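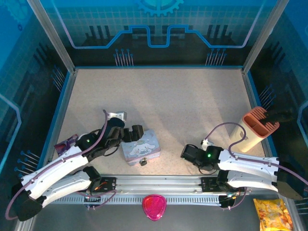 一、会议基本情况

分类:项目文档 > 会议纪要 > 台面与小件
阅读 260 评论 3 分享 2

会议名称:小件铁盒整理台面与围板例会
时间:三月,星期六,下午
地点:Bavville二层小会议室
主持:Henrike Oltmanns
出席:Clovon采购、Clovon包装设计、Bavville现场管理、Wiegand围板供货方代表
缺席:Brolex印刷方(已提交书面意见,见第四项)
记录:包装设计组

上次纪要经核对无异议,予以通过。上次第二项中“围板高度”一词统一改为“围板可视高度”,指台面至围板上沿的净高,不含立柱端盖。以后各版文件按此口径书写,旧版不再回改。

二、台面小件的品类与命名

包装设计组提出,现行清单对小件的叫法不统一。同一件铁盒在采购单上写作“糖盒”,在现场盘点表上写作“小铁盒”,在设计稿里写作“狗盒”,三处对不上时只能靠照片核对。讨论后统一如下:

1. 淡紫色、印白色卡通小狗并带浅蓝色装饰的铁盒,统称“淡紫铁盒”。图案不写入名称,写入备注栏。
2. 紫白相间的小袋,统称“紫白小袋”。内容物未经拆封核对的,一律不写内容物。
3. 米白色盒体、上部为橙粉色格状面的容器,统称“格面容器”。采购方原拟写作“格面收纳盒”,现场管理认为用途尚未核实,不同意写“收纳”,采用“容器”。
4. 白色小夹按散件登记,不单列品名,规格栏填“小”。

采购方询问铁盒颜色应写“淡紫”还是“浅藕荷”。设计组说明,浅色铁盒在蓝色围板前偏冷,目测容易写成浅蓝,应以拿到台外、在日光灯下对照色卡的结果为准。决定:颜色栏由设计组统一填写,现场不再自行填色;对照前暂空,不得以台内照片代替色卡。

现场管理另提,盘点表品名栏过窄,“格面容器”四字勉强放下,备注要换行。同意将品名栏加宽,备注栏移至表末。表头不变,编号规则不变。

三、台面表面与围板

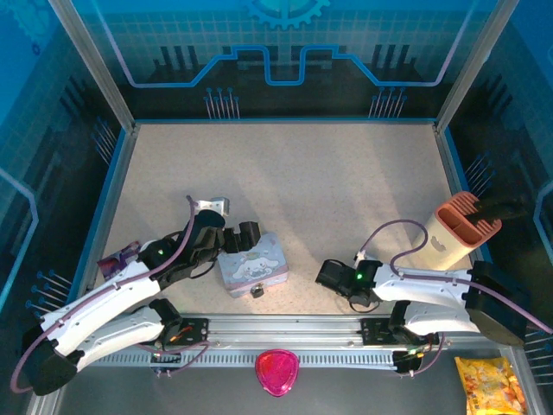 台面表面的选型拖延已久,本次须定稿。候选面有两种,一为纯白哑光,一为带细点的米色。纯白面便于辨认深色小件,缺点是白色散件放上去轮廓不清,擦拭后的水痕也较明显。米色细点面对浅色件的区分略好,点纹细,不影响辨认小字,四周加一圈细蓝边后,台面与围板的分界清楚,盘点人员可以直接以蓝边为界判断物品是否在台面范围内。会议同意保留米色细点面和蓝边,不再送样。

关于围板图案,Wiegand代表说明现用稿为蓝底电路主题,后围板上方中部为齿轮图形,其下有一条浅蓝色阶梯状折线横贯,再下方左右各有一组针脚。该稿由设计组早先确认,供货方按稿执行。与会各方意见如下:

设计组认为主题完整,左右侧板与后板图案能够衔接,建议保留。

采购方认为图案偏密。小件为浅色时反差足够;小件本身为蓝色时,低角度看过去盒边与图案线条有重叠,辨认要多花时间。建议在后板下沿留出一条素色带。

现场管理认为素色带有利于辨认,但改稿后须整块换板,现有立柱与板边的配合间隙要重新核对。上次换板时有一侧压得过紧,取下时板角起了白痕,返修一次。

主持人归纳:围板图案本期不改。素色带作为下一版的可选项,由设计组出一份对比小样,只做后板,侧板不做。小样尺寸统一取宽260毫米,够看清折线转折处即可,不必做足幅。齿轮图形的位置不在本次讨论范围内。

Wiegand代表提出,围板清洁须改用软布和清水,含醇类的清洁剂会使透光板面起雾。现场管理确认目前使用的是通用清洁剂,成分未查。决定:即日起停用,改用清水;板面如有顽渍,先报后擦。

四、Brolex书面意见

Brolex就铁盒印面提出两点。其一,浅色铁盒的印面在反复取放后,盒盖边沿最先磨损,建议取放时持盒身两侧,不要捏盒盖。其二,图案面应朝上摆放,避免与台面直接摩擦。

现场管理同意第一点,将写入取放说明。对第二点提出保留:盒子朝向由当次摆放方案决定,有的方案要求侧放,不能一律朝上。会议决定第二点改写为“无特别要求时图案面朝上”。

设计组补充,印面磨损的判定现在没有标准。建议以露底为限,未露底的细划痕不计。各方无异议。判定时不用放大镜,在正常坐姿视距下目测。

采购方询问磨损件能否继续使用。主持人答复,可以用于摆放练习,不得进入成品拍摄。磨损件在底部贴小圆点作标记,圆点颜色由现场自定,定后不得更换。

五、摆放与归位

讨论的重点是台面上多件同放时的间距。现行办法只写“适当分开”,执行时各人理解不同。设计组建议写明最小间距20毫米,以手指可伸入为准。现场管理认为数值可行,对袋装件却不好用,袋边会翘,量不准。

经讨论,盒类、容器类按20毫米执行;袋类以袋身不压住其他物品、也不被其他物品压住为准,不量距离。主要物品放在台面中部,次要物品靠右侧或靠后,靠边的须与围板留出空隙,避免刮擦板面。
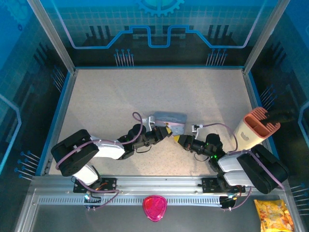

间距之外还有角度问题。采购方认为容器应与台边平行,便于拍照后比对;设计组认为斜放时能同时看到上表面与侧面,登记信息更全。两种意见各有依据,最后按用途区分:盘点时平行摆放,登记新品时可以斜放,登记表上注明“斜”字即可,不填角度数值。

归位顺序定为先散件,后袋类,再盒类,最后容器类。散件最容易遗漏,尤其是白色小夹,颜色与米色台面接近,收尾时须单独看一遍台面四角。台下搁板也纳入收尾范围。现场管理说明,搁板上曾多次发现零食袋和零碎塑料片,登记时既算不进台面物品,也没有别处可归。决定如下:

1. 搁板上的物品收尾时一律取出,放入编号托盘。
2. 食品包装不论开封与否,不与铁盒混放。
3. 彩色塑料片先按颜色登记,形状写大致轮廓,例如“圆角三角形”,来源查明后再并入相应品类。
4. 托盘超过一周无人认领的,由现场管理处置,处置结果写入交接本。

采购方建议给搁板加挡边,防止物品滑落。Wiegand代表表示可以报价。主持人认为加挡边后不便擦拭,暂不采纳,列入备查。

六、照明与拍照登记

设计组反映,蓝色围板会使浅色盒面带蓝,照片之间色差较大。讨论过更换灯管和加装遮光罩两种做法,均涉及费用,本次不定。先行办法是登记照一律在关闭侧面台灯的条件下拍摄,只留顶灯,每次开拍前放一张灰卡。灰卡用后收回抽屉,不得留在台面上。

照片文件名按“品名—序号—朝向”书写,朝向用上、侧、底三个字,不用字母。旧照片不改名,检索时以登记表为准。一件物品至少登记3张照片,朝向各一;袋类可以不拍底面。

七、待办事项

1. 设计组:完成淡紫铁盒、格面容器的颜色对照,填入登记表;出后板素色带小样。
2. 现场管理:更换清洁用品;加宽盘点表品名栏;设置编号托盘,并在交接本中增设托盘页。
3. 采购方:核对旧采购单中的“糖盒”条目,与“淡紫铁盒”建立对应关系;数量不符的单列,不自行合并。
4. Wiegand:提供围板与立柱配合间隙的书面数值,注明测量时的室温。
5. Brolex:确认第四项第二点的改写文字,有异议的在下次会前书面提出。

下次会议前先传阅取放说明草稿,意见直接写在草稿页边,不另发邮件。会议室投影接口松动的问题由主持人转报Bavville后勤,不列入本组待办。

会议于下午四时二十分结束。
审阅:Henrike Oltmanns

标签:小件登记 台面 围板 归位
上一篇:围板可视高度复核记录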